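Two-handed gripper rig: left and right drift apart over a session
Dindgate Makers Help > Robots and automation
Posted Tue 29 May - viewed 1,463 times

Clokville

I'm building a pair of hand-held grippers in our shared workshop, the sort you hold yourself and wave about so that an arm can copy you later. Each has a marker plate on top for tracking and a cable back to the computer. Separately, both behave beautifully. Together, they start a session in agreement and by the end of it the software believes my left hand is 37 mm further from my right than my shoulders would permit.

My test job is as dull as I could make it: pick up a paper cup, put it in a plastic tub, take it out again, question my choices.
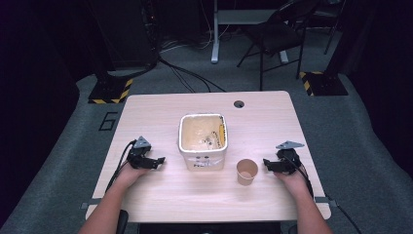
I have printed the plates twice, recalibrated until the calibration routine and I were no longer on speaking terms, and swapped the grippers over. The error stays with the left hand whichever gripper is in it. Restarting cures it for 5 minutes or so. Has anyone had this and come out the other side?

Adjei

If it stays with the hand and not the gripper, stop printing plates. The plates are innocent.

I'd look at timing first. Mine did much the same when both grippers shared one USB hub: one stream fell a little further behind every minute, and a late position looks exactly like a wrong one if your hand is moving. Hold both grippers dead still at the end of a session. If the gap closes up, it's lag. If it sits there at 37 mm looking smug, it's your tracking origin and I've wasted your evening.

Separate ports fixed mine. I also stamp each reading as it arrives now, instead of when the program gets round to it - a habit I should have picked up before last July and the great cable bonfire (no actual fire, just language).

Plavureck

have you tried a better cable

Clokville

Held them still as told and the gap shrank to 3 mm, so lag it is. Both were on the same hub, naturally, the one I bought because it had a nice blue light. Moved the left one to its own port and did a full session with no drift worth mentioning. Will sort out the time stamps at the weekend.

Plavureck, the cable is fine. I checked it anyway.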